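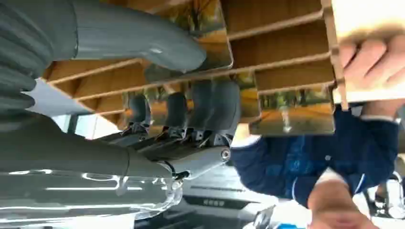

CHAPTER 7
Fitting a Gripper to a Shared-Bench Arm

Objectives
After working through this chapter you should be able to:
state the reach envelope of an arm clamped or parked beside a bench;
mark a keep-clear line on a shop floor;
route a wrist cable with enough slack for the full roll of the joint;
write a slot table for a rack of flat parts.

Chapters 5 and 6 dealt with the arm on its own stand. Here the same arm is brought up to a bench that other people use. The worked build is the one Naledi Sithole documented for the Drormont shared workshop, a small space where benches are booked by the hour and every fixture has to come off at the end of the evening. Her task was simple to state: take a flat card from a slotted rack, hold it, and return it to the same slot. Most of the work went into the floor, the cable and the rack. The program itself ran to 311 lines, and the motion commands were a minor part of it.

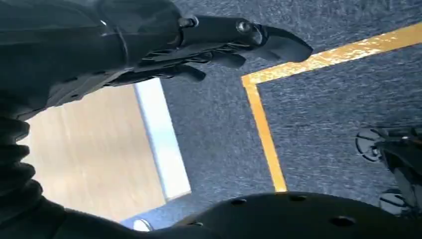 7.1 The Floor Comes First

An arm on a movable base has no fixed origin until its position on the floor is repeatable. Tape is adequate for this. Lay two straight runs that meet at a corner, and measure every base position from the corner, never from the middle of a run. Old tape frays along the edges, so pick one edge (the inner one is usual) and keep to it for the whole build. Changes of floor surface also matter. A threshold strip between carpet and wood can tip a loaded base by enough to spoil a calibration, and the base should be kept entirely to one side of it.

In the Drormont build the allowance between full reach and the keep-clear line was 70 cm. Use more if the bench is open to visitors.

7.2 Slack at the Wrist

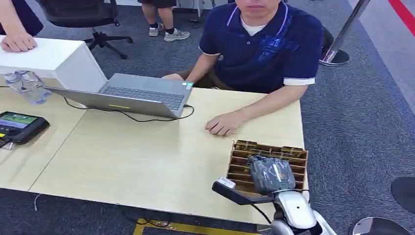

Cable slack is set with the wrist at the far end of its travel. A cable that looks generous at rest may pull tight after half a turn, and one that is too long will catch on the work. The black cable looping up from the wrist toward the plastic bag shows the second risk: a free loop and loose plastic share the same space above the organizer, and a roll of the joint can bring them together. Tie the loop back at two points, then repeat the roll test at low speed – by hand first, if the drives allow it.

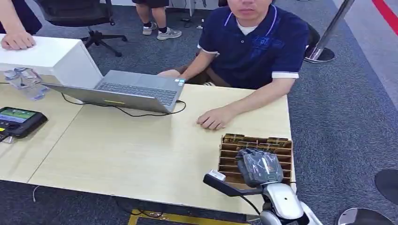 114 Chapter 7 Fitting a Gripper to a Shared-Bench Arm

7.3 The Slot Table

Each slot in the rack is stored as one row: slot number, approach height, grip width and release height. Number the slots from the end nearest the arm. The Grilline controller used in this course accepts the table as plain text; the older Zilus unit needs a header row, which is covered in Appendix C. Place the rack at a corner of the table where the arm can come in from the open side, and record the corner used. If the bench is made of separate desks, check the seam for movement before recording any heights.

Exercise 7.1. Measure the pitch of your rack at both ends and at the center. If the readings differ by more than 2 mm, enter each slot separately.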